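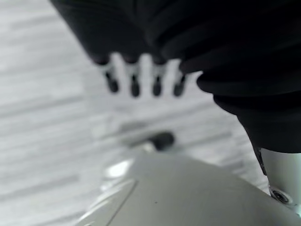 Four black-tipped fingers, close up

About Kanach

Hello, and thanks for clicking on the dullest-sounding link on the menu! I'm the owner of Kanach, and I also pack most of the orders and write all of the emails, so if you've ever had a reply from us with too many brackets in it, it came from me.

We sell loose tea and dried herbs by post. Mint, lemon balm, thyme, chamomile, rosehip, a handful of black teas and a green one that I'm a bit too fond of. The herbs are dried whole wherever we can manage it, because I like to see a leaf in my cup and know what it used to be. If you've only ever had mint tea out of a bag, do try the whole leaf at least once. It smells like somebody has just walked through a garden in heavy boots.

How it started

I used to work in an office where the tea was dreadful. Grey, dusty stuff from a catering tin. I began bringing my own in a jam jar, then the person at the next desk wanted some, then her sister did, and before long I was spending my lunch hours weighing out thyme on the post room scales. I did that for far longer than was sensible. When the office moved out of town I decided not to move with it, and Kanach was up and running by November with a website that fell over every time more than a couple of people looked at it.

The first blend we ever sold was called Clidanari, and it's still on the list. It's mostly lemon balm with a little fennel and dried apple. I made the word up while washing the dishes and by the time I thought of something better the labels had been printed. I bought 1,000 of them, which felt like madness, and I was sticking them on by hand for ages afterwards (they went on crooked, and I've kept a few of the worst ones).

Hoshino came next, our green tea with roasted rice, and then Brirora, which is the one people either reorder straight away or write to me about in rather strong terms. It has sage in it. Quite a lot of sage. I love it with cheese on toast late at night, and I won't be changing the recipe, but I do now put the word SAGE on the front of the packet in large letters, so everyone knows where they stand.

Where the herbs come from

Most of them come from small growers, and I've been to see nearly all of the places myself. I'm not an expert on soil, but I know what good thyme smells like when you rub it, and I'm nosy enough to ask to see the drying sheds. Herbs need moving air and shade and somebody patient. Dry them too fast and they go brown and taste of hay. Leave them in too big a heap and the middle goes musty, and there's no rescuing it after that.

The crop changes from year to year. A wet summer gives you softer, greener mint, and a hot dry one gives you small fierce leaves that want a shorter brew. I used to worry about this and try to blend it all back to the same flavour every time. I've stopped. I write a little note on the packet when a batch is different from the last, and customers seem to enjoy comparing.

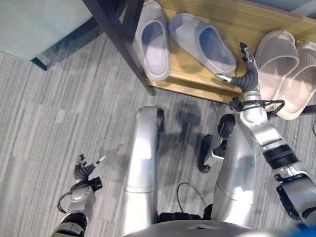

How long will my herbs keep once I've opened the packet?

Most of them are at their best for six months if you fold the top over, keep the packet in a dark cupboard and stay well away from the cooker. Mint fades first and rosehip last. They don't suddenly go off after that, you'll just need a bigger spoonful.

What we're like to order from

Small, and mostly quick! Parcels go out every day except Tuesday, when I do the blending and don't like to be interrupted (the radio goes on, the phone goes off). Everything is sent in paper, and the bigger 200 g bags have a fold-over top with a bit of string. I did try a fancy resealable pouch for a while. It looked lovely and it wouldn't close once there was any leaf dust in the seal, so back to string we went.

If something arrives squashed, or you've ordered Brirora by mistake, drop me a line and I'll sort it out. You don't need to send a photograph or fill in a form. I'd much rather you told me than left it at the back of the cupboard feeling cross with us.

We don't have a shop and I get asked about that a lot. I'd love one, with a proper counter and a kettle always on, but I know perfectly well I'd spend all day talking and the post would never get done. We do take a stall at a market now and then in the colder months, with hot samples, and I put the dates in the newsletter as soon as I have them. The newsletter comes out when I've got something to say. Sometimes that's twice in a month and sometimes there's a long silence and then a very excited message about rosehips.

To get in touch, use the contact page or simply reply to your order email. Both end up with me, usually in the evening, with a cup of Hoshino going cold next to the keyboard.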